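7/21/22
Notebook, onboarding bench – monitoring rules for the dispensary accounts

Picking up where the February pages leave off, and apologies to anyone reading along, my handwriting in those was terrible and the typed version isn't a lot better. Quick catch-up for the people who joined us after that: Donati Credit Union wants to take on licensed cannabis retailers, and we're building the piece that watches the accounts after they're open. Account opening itself lives in Irance and is in decent shape. Rollik is the rules engine that sits behind it, and Rollik is where I have spent most of my summer so far.

Today was cash deposits. A dispensary brings in a lot of cash, everybody knows that going in, so the ordinary "large cash deposit" alert is no use to us at all. It would go off every morning. What we want is a comparison between what the shop rang up at the register and what it carried to the branch, and a nudge to the reviewer when the two drift apart.

Ran the new version of the rule against the Clallness test set. That's 41 made-up shops with a year of sales and deposits each, built last winter to look like the mix of stores Donati expects to see. Old rule flagged 20 of them. New rule flagged 11. I was very pleased with myself for as long as it took to get a coffee, and then I sat down and went through the ones that had dropped off the list, one shop after another, which took the rest of the morning and was well worth doing.

Most of them deserved to drop off. They were shops that deposit every few days, so the old rule compared one day of sales with several days of cash and panicked. The new rule adds up sales since the last deposit and those all line up nicely now.

Two of them should have stayed on. Both have deposits that match sales almost to the dollar, week after week, straight through a stretch where the license was under renewal and the shop should have been closed. The cash rule is happy because the numbers agree. It has no idea the store had no business selling anything! So that wants its own check on license dates, and I'd like it to run first, before any of the arithmetic.

Tried moving it to the front of the order this afternoon. Rollik let me do it but then evaluated the cash rule anyway and threw both results into one alert with the license note buried at the bottom, where a tired reviewer will never find it. Moved it back for now. I think the fix is to give license status its own alert type with its own queue, and I have a half-finished config for that saved under my folder – please don't run it, it points at the wrong table.

Other bits, in no order:

Excise tax payments leave the account in big round amounts and the outgoing rule doesn't like it. Added the state revenue office as an expected payee. Needs doing per state eventually, I only did the one.

Register files from the shops come in with returns as negative sales, except when they come in as a separate column. Irance handles the first kind and quietly ignores the second. I've written a little cleanup step, ugly but it works on everything in the test set. Somebody with better manners than me should rewrite it before Donati sees it.

The reviewer notes field cuts off long comments. I found this out by writing a long comment (no surprise to those who know me). Ticket is in.

Reviewers at Donati asked whether they can see the reason for an alert in plain words on the first screen. I think yes, and I think it's the nicest thing we could do for them this month. Drafted wording for the cash rule: "Deposits since the last visit are higher than reported sales." Still thinking about how to say the opposite case without it sounding like an accusation, as there are plenty of innocent reasons for a shop to hold cash back, payroll being the obvious one.

Next time: license alert type, then rerun all of Clallness and compare by hand again.

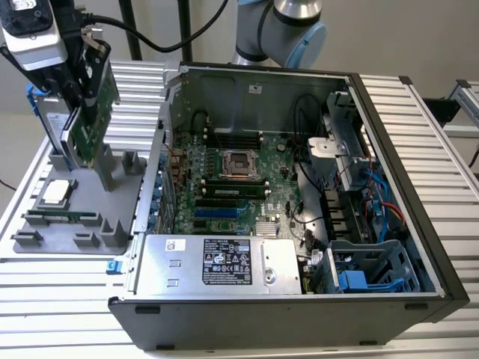
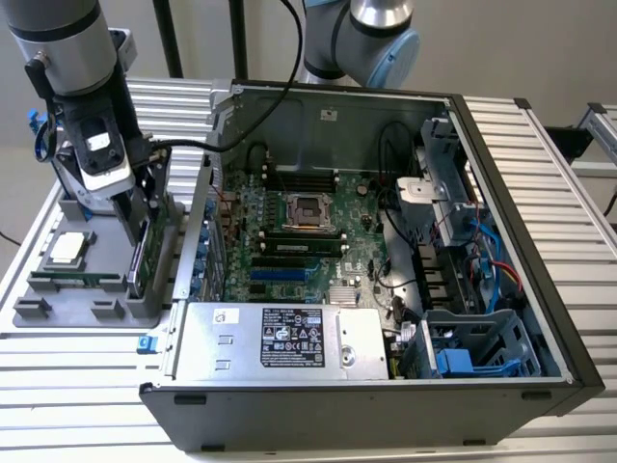
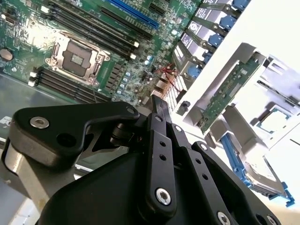

Last photo: the board up close, memory slots and the long blue expansion slot.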